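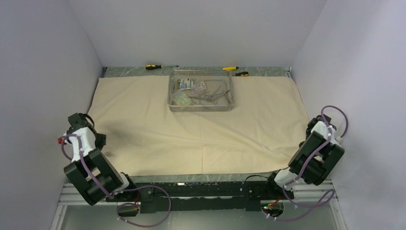

Ka-ming Tang wrote in to ask whether the new edition finally sorts out who played the ferry captain in season two, and whether it was worth buying again if you already own the first one. Yes to the captain! On buying again, read on and see what you think.

# The Grornthorpe Companion, second edition

Paperback, 274 pages, $14 plus shipping. Black and white inside, color cover.

I wrote the first version of this book in a spare bedroom with a stack of taped episodes and a pause button that stuck. It covered the show as it aired, and I got a lot right and a fair bit wrong, and people have been very kind (mostly) about telling me which was which. The second edition is the one I wanted to make in the first place. Every one of the 24 episodes has its own chapter now, including the two that were shown out of order and the holiday special that half of you refuse to count. I count it. It's a good episode and Solange Baudry is wonderful in it.

## What's in it

Each chapter has a full cast list, the plot, the guest players and what else they turned up in, and my own notes on continuity, costumes and lines that got changed. I typed up the credits straight from the screen this time and stopped trusting the old listings magazines, so spellings may look different from what you're used to. The index runs to 1,230 entries. If somebody carried a tray past the camera and got a credit for it, they're in there.

The long chapter on Solange Baudry is nearly all new. The first edition gave her four pages, which was silly of me, given that she carried the show from the moment she walked into the harbor office. I've gone back to her stage work, the two seasons of *Hung* before she was cast, and the part in *Drirnedano* that got cut down to one scene at a bus stop. I'm still hoping a longer print of that film shows up somewhere.

Hsin-yi Siu gets a proper chapter too. She played both Agnes and the cousin, and there are still viewers who swear it was two actresses. I've laid out which scenes are which, with the wig changes, and I think that settles it — but write to me if you disagree, I do like those letters.

Also new:

- Chi-keung Wei's music, cue by cue, with a note on which pieces were reused from season one
- a filming locations list with the streets, so far as I could work them out
- the unmade third season, from the outlines
- corrections to the first edition, four pages of them, small type, sorry

## About that captain

It was Montserrat Cervantes. She's credited under her married name in one episode and under nothing at all in the next, which is how I ended up giving the part to somebody else entirely in the first edition. I found the call sheet in a box lot in March and felt pretty foolish. Page 118 has the whole sorry story.

## If you have the first edition

You might not need this one. If you mainly want the plots, those haven't changed much, and your old copy will do you fine. If you look people up, or you argue with your brother-in-law about who was in what, get the new one. The index alone makes the old one feel like a pamphlet.

I can't do trade-ins, before anybody asks. I tried it once and ended up with a closet full of my own book.

## Paper and binding

Soltell did the printing again, on a heavier stock than last time. The spines on the first batch cracked if you laid them flat (mine did, on the credits for episode nine, naturally), so we went with a sewn binding. It stays open next to the TV, and that's where I use it. The cover is matte and shows fingerprints a little.

There's no e-book. I looked into it, and the cast tables came out as soup on every reader I tried.

## Ordering

Send a check or use the order form, and put your mailing address on it, please — a couple of you forget every time. I mail on whatever day I get to the post office. Overseas is fine, just ask me for the postage first. If you want it signed, say so, and tell me how to spell the name.

Two or more copies to one address ship for the price of one. Fan clubs and libraries, drop me a line and we'll work something out.

Books that arrive bent get replaced. Keep the bent one, or give it to a friend who hasn't seen the show.

*Page updated 11 Oct 2016. Fixed the page number for the captain, which I'd managed to get wrong too.*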